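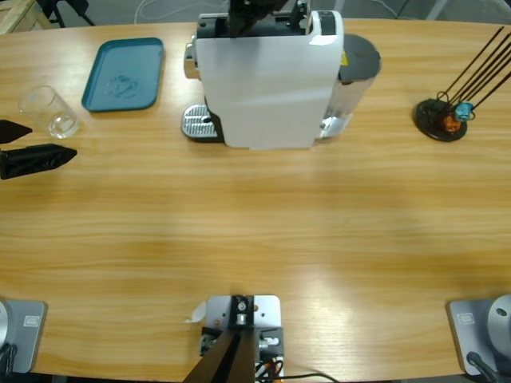 It was the silence that gave it away, according to one of the operators on shift at Povley, who had got so used to the arms clicking back and forth that the pause had everyone looking up from their desks. The right arm had stopped dead over the coffee machine with its safety stop on, and it stayed that way for 22 minutes.

The stop came during a long coffee-making run on the Hernwood project, the two-armed kitchen bench that Pinside has been building up since last July. No one was hurt and nothing was broken, and the team now has a really lovely bit of fault-finding to share!

The culprit was a force reading. The gripper pushed down on the machine's lid a little harder than it should have, the controller saw the load climb past its limit of 35 newtons, and it cut the power to both arms. So the safety system did its job. The trouble is that the arm shouldn't have been pressing that hard in the first place, and when the logs were opened up they showed the same creeping error on 14 earlier runs, each one just small enough to slip under the limit.
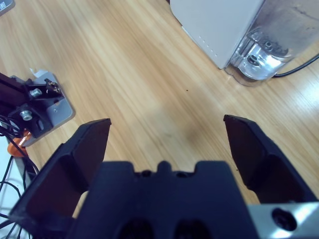
Filed under: Faults and fixes

The error was traced to the zero point in the wrist sensor, which drifts as the arm warms up over a morning. Tekin, the small workshop that looks after the sensors for Pinside, had set it to be zeroed once at start-up. That's fine for a short demo, but on a long session the arm ends up trusting a number that is hours old (and it will trust it completely, bless it).

The new version zeroes the sensor before every reach, with the fingers open and clear of everything. It adds less than a second each time. There is also a warning now that comes up well before the hard stop, so an operator can pause the run and have a look. 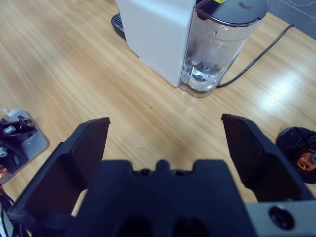

Gripper open, coffee machine ahead: the bench at Povley.

Pinside wants 500 clean runs on the new settings before the bench goes back to working without an operator beside it. Until then someone sits within reach of the stop button at all times. The logs from the fault are going up on the Hernwood project page along with the old and new settings, and they are well worth a read if you run arms of your own.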